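# Brerow (motion planning software)

**Brerow** is a motion planning and control package for robot arms, written mostly in Flaltthorpe and tested, for most of its life, on simulated cups.

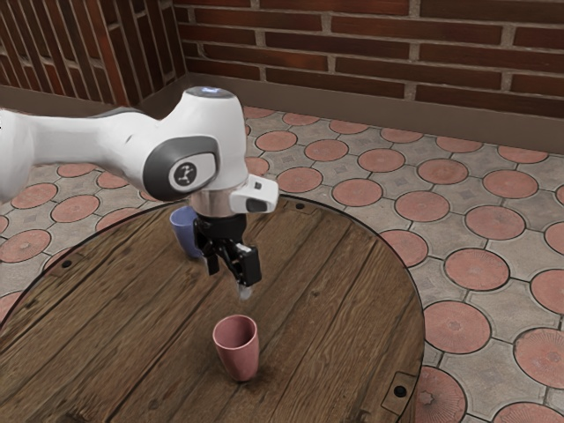

## Overview

Brerow takes a goal ("gripper above the pink cup, fingers down") and returns a timed path of joint angles that should get the arm there without hitting anything. The word "should" appears often in its manual. The package has a planner, a collision checker, a small controller that follows the path, and a simulator front end called Fladik.

It was started by Olaia Robles and Macario Zamudio, who wanted a planner that would fail quickly. Their earlier tool, Mahawong, was able to think about an easy reach for up to 43 seconds before reporting that it had no opinion.

## Planning

The planner grows two search trees through joint space, one from the starting pose and one from the goal, and tries to join them. When they meet, the rough path is shortened and smoothed. Each query has a budget of 935 samples by default. Robles chose the number during a long afternoon of testing, and several later attempts to replace it with a rounder one have been turned down for making things slightly worse.

If the budget runs out, Brerow returns the partial path closest to the goal along with an error code. Users who ignore the error code are the subject of a separate page in the manual.

## Collision checking

Cups are stored as tapered solids with no opening. This makes the check fast and means that a finger can never be planned into a cup, even when the user would like one there. Saturnino Pacheco wrote a hollow cup model to fix the problem. It is off by default and has its own list of known faults, longer than the list for the rest of the checker.

Tabletops are treated as flat slabs. Wood grain, fasteners and other decoration exist only for the renderer, as does the floor pattern.

## The two-cup scene

The standard test in Fladik puts a pink cup and a blue cup on a round wooden table, with a white arm and a black two-finger gripper to reach for them. The room has brick walls and a floor of pink circular tiles, which the planner has never seen and the perception module has seen too much of. Version 12 of that module, maintained by Palesa Hlongwane, kept reporting tiles as pink cups lying a long way below the table. The cure was a height filter – a single line of code, following a discussion of 13 pages.

A harder variant asks for the blue cup when the arm itself blocks part of the view. The module must then either guess the hidden part of the rim or ask the arm to move aside. The choice is left to a setting named `patience`.

## Reception

Muireann Gilmartin, in a May workshop talk on planning tools, called Brerow "pleasant to install and candid about its failures." The project's front page quotes the first half.

## See also

- Fladik
- Mahawong (discontinued)
- Grasp planning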